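Comparing two grippers on a drawer-packing task

Applies to: Clusanero two-finger parallel gripper, Pikov three-finger adaptive gripper, Tagle arm controller, head-mounted camera
Last updated: March

This page sets out how we compare grippers on small household items in a desk drawer. The method uses a human reference recording first, then repeats the same task with each gripper on the same arm. It assumes the arm is already calibrated and that you can start and stop a recording from the Tagle console.

A drawer is a harder test than a tabletop. The walls limit the approach angle, the items touch each other, and flat objects leave very little side surface to grip. A gripper that scores well on blocks in the open can fail on a bar of soap lying against a drawer front.

Before you start

Choose a drawer that opens far enough for the wrist to clear the desk top. Fill it with items that differ in height, stiffness and surface finish. Remote controls, wrapped soap, pens and small packets make a good mix. Keep the same items for every run and note where each one starts.

Set the gripper force limit to 14 newtons for both units. The Clusanero will go higher, but the Pikov won't, and a comparison at different limits tells you very little.

Step 1. Fit the wrist markers

Put a marker band on each wrist with the square tiles facing outward. The bands should not rotate when you turn your hand over. If they do, tighten them and check the zero pose again.

Strap the forearm units on next and route their cords back toward the elbow. A cord that hangs in front of the palm will hide the fingertips from the head camera at the moment of contact, when you need them most.

Step 2. Check the head camera

Stand where you will work and look down into the drawer. Both hands and the full set of items should be in view without moving your head. Record at 30 frames per second. Lock the exposure, as a glossy television or a pale wall near the drawer can otherwise shift the brightness partway through a reach.

Step 3. Record the human reference

Work with both hands. Place your fingers on an item, pause, adjust it, then release and lift clear before moving to the next. Avoid sliding several items at once, as the segmentation tool will log them as one object.

The reference view below has a hand on each of the two LUX soap bars at the front of the drawer, with the pen and the glue stick also at the front and the remotes toward the right. Both marker bands are readable at this angle. Fingers on the right hand are spread, and the Tagle retargeting software handles this poorly for a two-finger gripper - it averages the fingertips and places the grasp centre too far back. Correct the grasp centre by hand before you export.
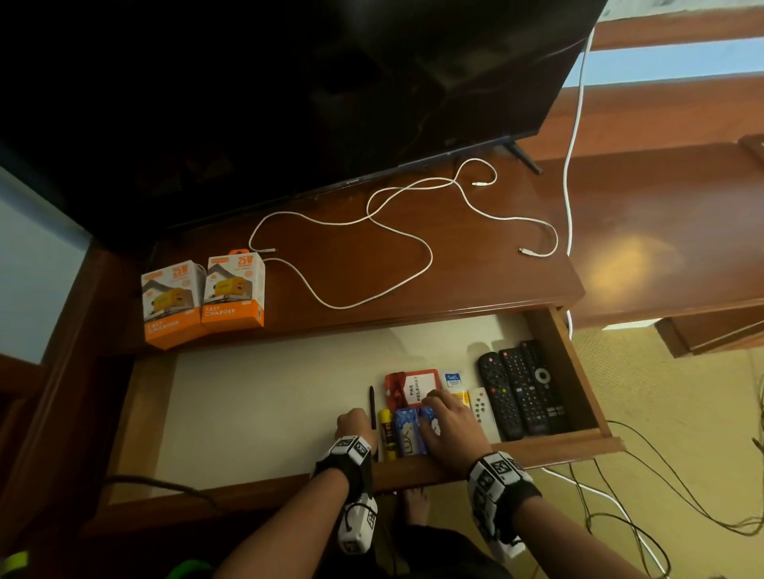
Step 4. Run each gripper

Mount the Clusanero first. Load the exported grasp poses and run the full task 50 times, resetting the items to their starting positions between runs. Swap to the Pikov and repeat. Don't change the lighting or the camera position between the two sets.

Log a failure when the item drops, when the gripper touches a drawer wall hard enough to trip the force limit, or when a neighbouring item leaves its starting position.

Step 5. Read the results

Compare by item, not by total. In our last round the Clusanero was quicker on soap bars and glue sticks. The Pikov did better on remotes, where its third finger stopped the body from twisting in the grasp. Neither unit was reliable on thin packets, and the Pikov housing is 52 millimetres wider, so it hit the drawer walls more often.

Fingertip pads

We repeated the packet trials with Ollolitz silicone pads on both grippers. They improved grip on glossy wrapping but picked up lint from the drawer lining. Wipe them with isopropyl alcohol between sets and replace them when the surface turns grey. Re-zero the finger gap after every pad change.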